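Ernik hand gripper, post-fault inspection checklist
Site: Grullcombe, garment handling
Inspected by: Parvathi Subramaniam
Reviewed by: Nest Pritchard
Reason: left finger pad failed to release on command at cycle 2865. Knit fabric stayed clamped until the unit was powered down. No injury.

1. Isolation
Power off and battery removed before hands go near the pads. PASS
Comment: the operator pulled at the fabric first, with the unit still live. Reported by Odette Mallet. Repeat the briefing for both shifts.

2. Work area
Garment flat, face up, fastenings in view, hem toward the operator. PASS WITH COMMENT
Comment: keep the pads clear of the button band. A button under a pad edge loads one side only.
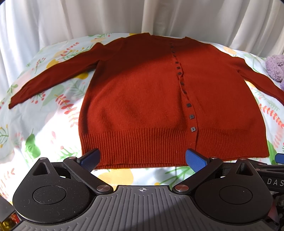
3. Pivot pins
Check each pin for side play and missing clips. FAIL
Comment: play at the lower left pin of the failed unit. Clip present but spread. Pin and clip replaced from Drideo stock, part 376.

4. Finger pads
Check for tears, lifting and glaze. PASS
Comment: lint packed behind the left pad, removed with a dry brush. No solvent.

5. Release test
500 open and close cycles without load, then repeat on knit fabric. OPEN
Comment: unloaded run complete, no sticking. The fabric run is with Natsumi Kobori. 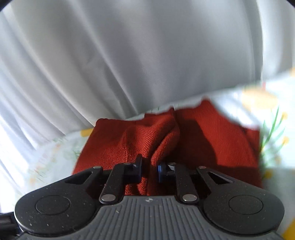

The release fault has been logged against the pin and not the controller. Command records show the open signal was sent twice. For the fabric run, take a single pinch and let the fold stand up between the pads, as with the red knit. Do not gather the cloth underneath into the grip. Stop at the first late release and note the cycle number.

6. Service interval
Pin check due every 2000 cycles. FAIL
Comment: overdue at the time of the fault. Counter alarm was switched off in December. Now on.

Status: unit tagged out until item 5 is closed.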